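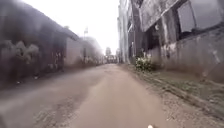

La ruelle, avec le mur aux graffitis sur la gauche.

Ruelle de la Brornent : galerie

Marlene Lévesque

Cette page rassemble les vues de la ruelle qui longe les anciens entrepôts de la Brornent. Elle fait suite à la page consacrée au quai et à celle de la cour Noonan, mises en ligne en octobre. Les légendes reprennent mes notes de passage et ce que m'ont raconté deux personnes qui ont travaillé dans la rue.

La ruelle mesure 500 mètres entre la rue du Grostesow et l'ancienne bascule. Elle ne porte pas de plaque. Sur le plan cadastral elle figure comme « passage de service n° 9 », et les habitants du quartier disent simplement « la Brornent », du nom du négoce de grains qui occupait les bâtiments. Elle est ouverte aux piétons et aux riverains.

Le mur de gauche

Le bas du mur est peint sur une grande longueur, en gris pâle et en blanc, avec des lettres rondes. Plus loin, le mur sombre laisse place à une partie plus claire. D'après Lajos Szénási, qui a été magasinier chez Monow pendant 12 ans, les chargements se faisaient par l'autre façade, côté cour, et le mur de la ruelle a toujours été aveugle à cet endroit. Je n'ai pas pu le vérifier sur les plans, qui s'arrêtent au premier bâtiment.

Le sol

Il est beige, poussiéreux, un peu plus clair au milieu que sur les bords. À gauche, une zone plus foncée est abîmée et mêlée de petites pierres. Les riverains ont demandé une réfection de la chaussée. Le devis portait sur 800 mètres carrés et n'a pas eu de suite. Les personnes qui viennent à vélo feront bien de tenir le milieu.

Le fond de la ruelle

On distingue un petit groupe de constructions basses et un arbre à la cime ronde. Pour qui arrive de la rue du Grostesow, c'est la direction de la bascule. Celle-ci a été démontée, et son cadre métallique est conservé au dépôt municipal, où il peut être vu sur demande. Roscoe Bellamy en a fait un relevé coté, que je joindrai à la page du quai quand il m'aura envoyé la version définitive.

Les deux rangées

Les bâtiments des deux côtés n'ont pas la même hauteur. À gauche, le rez-de-chaussée est sombre et rythmé par une suite d'ouvertures séparées par des piles étroites. Une ligne gris pâle, avant-toit ou bord de balcon, court au-dessus et sépare ce niveau de l'étage, dont le mur est plus clair.
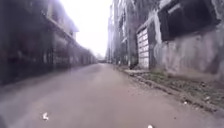
Les constructions de droite sont plus hautes et d'un gris pâle. Les archives de la Brornent donnent pour ce côté des bureaux et des logements d'employés, loués ensuite à des ateliers. Lacey Treloar y a tenu un atelier de reliure pendant 9 ans. Elle se souvient surtout du manque de jour au premier niveau, qui l'obligeait à travailler sous la lampe dès le début de l'après-midi, et du bruit des diables sur le pavage de l'entrée, aujourd'hui recouvert.

Il me manque encore des vues anciennes de la ruelle. Malcolm Dobson possède une carte postale de la rue du Grostesow où l'on devine l'entrée du passage, mais elle est trop petite pour être reproduite ici. Toute personne qui aurait des photographies, même abîmées ou sans date, peut me les prêter. Elles sont numérisées sur place et rendues le jour même.

Accès

Entrée par la rue du Grostesow, à côté de l'ancien magasin Monow. L'autre extrémité donne sur le quai. Il n'y a pas d'éclairage public dans la partie centrale. Les cours intérieures sont privées et ne se visitent pas.

Corrections

Dans la première version de cette page, la reliure était située par erreur au-dessus de la cour Noonan. L'atelier se trouvait bien dans la ruelle, côté droit en venant du Grostesow.

Page mise à jour le 17 avril 2026.

Voir aussi : Le quai. La cour Noonan. Les magasins Monow.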